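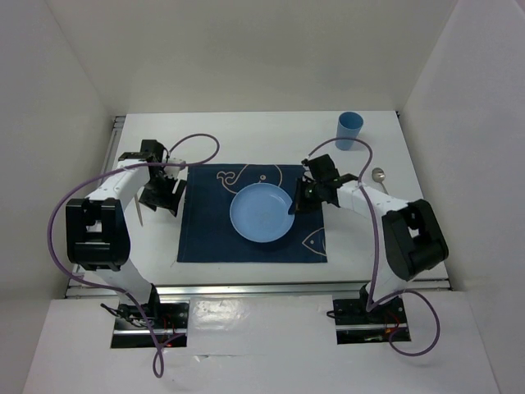 Cloth or wipe-clean placemats for a toddler?

bramblejam
Our youngest has just moved up to the table and I need mats. I've got my eye on the navy ones with the whale on from Andine, but my sister says cloth is madness with a two-year-old and I should get the Gikex wipe-clean sort. Anyone lived with both?

oldkettle
Cloth every time! We've got 12 on the go and they just get chucked in with the towels. The wipe-clean ones went sticky on us within months and I could never get the beetroot off.
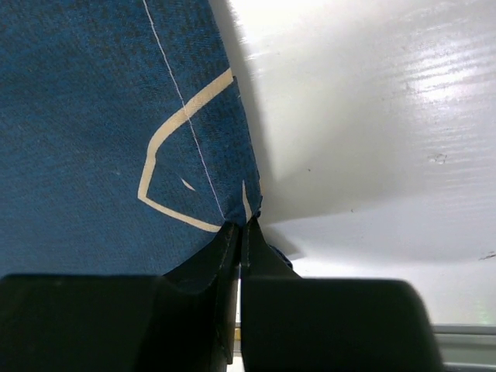 Cream line on dark blue, close up

Pale lines are what I'd worry about on a dark mat, mind. Wash it with darks, cool, and don't tumble it.

Imani Yazzie
Have to disagree, sorry. I did cloth with my first and it was one more thing to wash, dry and (in my mother's house) iron. With porridge you want something you can hold under the tap. A plain plate with a bit of a rim helps more than any mat does, and so does keeping the cup well over to one side where it won't get elbowed. 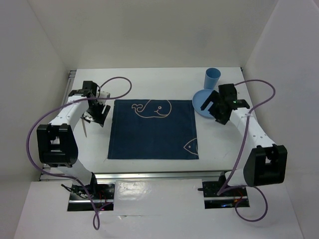 My second still tips hers over, so maybe ignore me on cups!

oldkettle
Who irons a placemat?? Fold it while it's warm, done.

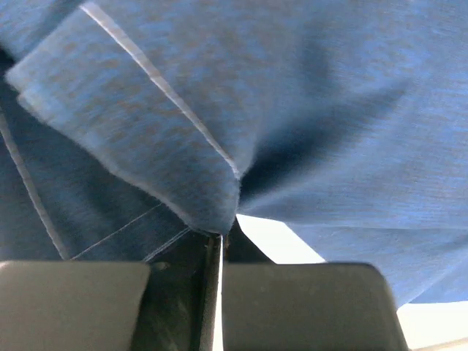

Blue fabric, all folds

bramblejam
Ha, my mum would. Leaning towards two cloth ones to start with then, and a Gikex for porridge mornings. Does the Andine one shrink much?

Imani Yazzie
Mine were Begay so I can't say. Measure it before the first wash.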